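Personal Finance Basics, session 4 - handout
Mar 23, 2024

Notes from the board plus bits I didn't get to. Slides go up when I've fixed them.

## Where we left off

Last time = budgets. Now: borrowing, and what it costs. Feb homework was mostly fine, but lots of you mixed up *rate* and *APR*. Again:

- **Rate** - the interest only
- **APR** - interest plus compulsory fees, as a yearly figure. Use this one to compare
- If an advert shows a monthly rate, look for the APR. It's there, small

## Worked case: the Nellorum card

Made up terms, real arithmetic. Balance £387, interest 2% a month, no fees, no new spending.

Month one interest: 387 x 0.02 = £7.74

Pay £10 a month and only £2.26 comes off the balance. Next month's interest is a few pence lower and so on. Takes years. Do the first 4 rows of the table by hand, then use a spreadsheet.

Pay £60 a month instead: £52.26 off the balance in month one, cleared in the seventh month. Total interest under £35. Same card, same debt.

(Someone asked if the bank minds you paying early. On a card, no. On a fixed loan there may be an early settlement charge, check the agreement.)

## Minimum payments

Usually a small percentage of the balance, or a fixed floor, whichever is higher. Falls as the balance falls, so the debt streches out. Fix your own amount and set it as a direct debit. Leave enough in the account the day before payday!

## Store credit and pay later

Compare the two offers from the sheet:

| | Devex | Dufour |
|---|---|---|
| Price | £60 | £60 |
| Deposit | none | £10 |
| Interest | none if on time | none |
| Late fee | £4 each time | none, account frozen |

Questions to put to either one before signing:

1. What happens if one payment is late?
2. Does it go on my credit file?
3. If I return the item, when do the payments stop?

No. 3 catches people. Refund can take a while and a payment may still fall due in between. Keep paying until it's confirmed in writing, claim back after.

## Order of paying things off

Priority debts first: rent or mortgage, council tax, energy. Then the rest, two methods:

- highest rate first (cheapest overall)
- smallest balance first (easier to stick to, costs a bit more)

Either is ok. Minimums on everything else while you do it.

## For next week

- Finish the Nellorum table, both versions
- Read the Desari loan agreement, underline every fee. Some 10 of them if you count the footnotes
- Bring one thing you bought on credit or nearly did, just the price and the terms, no need to share teh details
- Calculator or phone

Savings accounts after that, if we dont run over.
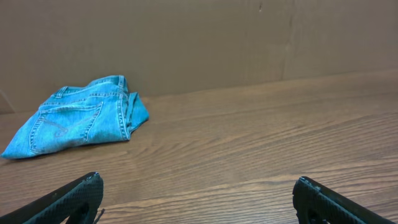
*Blue jeans, folded.*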